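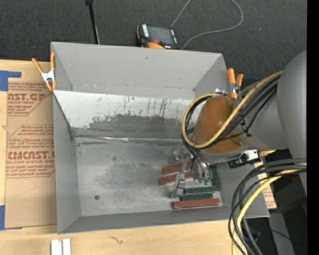 The gray bin, reds and greens at the right end.

September 3, 2020

Up before the alarm. Coffee, toast, the last of the plum jam. Rain until nine, so I left the garden alone and went in to look at the bin properly, something I've been putting off since April.

It's in worse shape than I remembered. The outside is fine and the big flat sides are still smooth. The trouble is the slope inside. The top half has thin dark scratches and drips running down it, and the lower half has a big ragged patch where the pale surface has rubbed away to dark gray. Every time a block slides down there it gets a little bigger, or so I believe. Serpil thinks it has stayed the same size all summer. I should have measured it in the spring and then we would know.

The tape along the bottom of the slope is all wrinkled. I pressed it flat with my thumb and it came up again while I was making the second coffee. The corner by the left wall is frayed too. I wrote both down on the list for Glenys, who has the final say on what we spend. The list now says: slope, tape, corner, find out about the dark mark on the floor. I rubbed at that one with a damp cloth and it didn't change, so either it's a stain that has gone in or it's wear like the other patch.

Called Zamberg at ten about a replacement panel. They can cut one but want a drawing with the sizes on it, and the price is 154 before delivery. I asked about a coating instead and was put on hold, then cut off. Called back and got a different man who had never heard of coatings. Pestel has a brush-on kind for 32 less, which makes it cheaper than the panel but means two days with the bin out of use while it cures. I wrote both prices on the back of the gas bill and will have to copy them somewhere better.

Glenys Bowen came by before lunch with the blocks she had taken home to wash. She did them in the sink with dish soap and an old toothbrush. The reddish-brown ones have come up well. The green ones are so dark that I can't tell any difference, but I said they looked nice. She wants them kept apart by color from now on. I don't mind either way. With only the few I had out today they all end up down at the same end, red and green lying against each other, and separating them takes less time than finding two boxes to put them in.

We talked over the panel. She is for Pestel and the brush. I am for the new panel – I have painted over worn patches before and had to do it all again the next year. We didn't settle it. She ate the other half of my sandwich and went home at two.

Afternoon: went through the storage box under the stairs. The lid says 100 in marker and I counted 132, so somebody has put two lots together at some point. Crossed out the old number and wrote the new one. A few have chipped ends and I put those in a freezer bag by themselves. Also found the Lenihan catalog I was looking for all last month, and a tape measure, and one glove.

Measured the slope with the tape measure as long as I had it. It is 607 millimeters along the top edge if I read it right. I couldn't get a good reading at the bottom with the tape there all in ridges, so that has to wait until I've peeled it off, and I don't want to peel it off until I've bought some more. Zamberg's drawing will have to wait as well.

Wiped down the table. Vacuumed the carpet at the back, the dark one, which shows every bit of lint. The vacuum needs a new bag – I have none left.

Serpil Kahraman called after supper about the Vomitz order. It's late again. She has now written to them twice and got the same reply both times, word for word. She is going to try the phone tomorrow. I read her the list and she said to do the corner first, before it catches on a sleeve. She has a point, so I've moved it to the top.

Soup and the rest of the bread. Read a little. My knee is better than yesterday.

To get: wide clear tape, vacuum bags, fine sandpaper, milk.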